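24 July 2019
By Iker Alcaraz

The Long Decay: Shenoy and the Making of "Billholm"

The vibraphone has a short list of technical problems, and most players learn to work around them in their first few years. The bars ring too long with the pedal down and stop too quickly with it up. The motor that turns the discs in the resonators produces a tremolo that can date a recording to within a decade. Shenoy, the quartet that takes its name from its vibraphonist and leader, has built its second album on these problems.
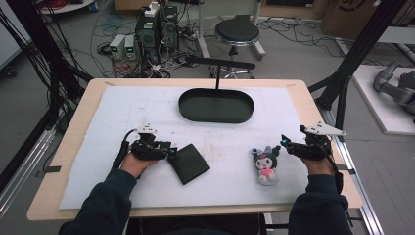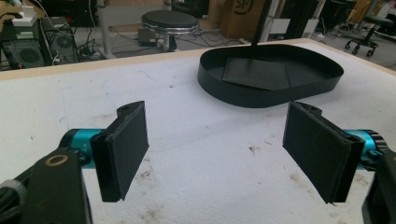
"Billholm" is out this month on the Saker label. It contains seven tracks and was recorded in a former grain store with a concrete floor and a high timber ceiling. The room has a reverberation time long enough to blur a walking bass line, and the group's first decision was to stop playing walking bass lines. The bass holds single notes for two or four bars. The drummer plays brushes on five of the seven tracks and leaves the ride cymbal alone for nearly all of the first side.

The effect on the vibraphone is considerable. In a dry studio, a four-mallet chord has a clear attack and a tail that the engineer usually shapes afterward. In the grain store the tail is already there. Shenoy responds by damping individual bars with the mallet head while the rest of the chord keeps ringing, so that the harmony thins out one note at a time. Mallet damping is a standard technique, taught to any serious student, but it is normally used to clean up a melody. On the opening track, "Tukolell," it carries the form of the piece. The chord is struck, four voices become three, then two, and the piano enters on the pitch that has just been removed.

The motor is off for most of the record. It is switched on for the fifth track, at the slowest setting the instrument allows, and the pulse of the discs sets the tempo. The band follows it. The speed drifts slightly over the length of the take — vibraphone motors of that age were not made to keep time — and the drift was left in. Listeners who have spent years with click-based recordings may find this track uncomfortable for its first minute or so. It settles.

The group's first album was a more conventional affair, with two standards, a blues and a good deal of solo space. It was well played and closely recorded, and it sounded like many other small-group jazz records. The new one has only one solo in the usual sense, a piano chorus on the third track, and it is the weakest passage here. The left hand is too busy for the room and the low voicings turn to mud. A second take might have fixed it. The label's notes say that every track is a first or second take, with no edits inside a performance.

The recording method was simple. A stereo pair was placed in front of the group at a little above head height, with one spot microphone on the bass and another under the piano lid. The spots are low in the mix. The vibraphone has no close microphone at all, and the soft knock of the damper bar against the metal can be heard whenever the pedal comes up. Some listeners will want less of it. On headphones it is close to a percussion part in its own right.

The vinyl pressing is limited to 501 copies and runs at 45 rpm over two discs, which means getting up more often than the music would suggest. Surface noise on the review copy was low except at the start of side three. The download has the same mastering and a slightly quieter level. Between the two, the download is the better choice for the last track, which falls so far in volume that any click is audible.

The quartet will play the album in full at a handful of dates in the fall, in rooms that hold more than 100 people but have no house amplification. The set list follows the running order of the record. The piano will be whatever the hall provides, and the fifth track will depend on how warm the motor is by the time they reach it.

Contact | Copyright 2019, all rights reserved | Back to top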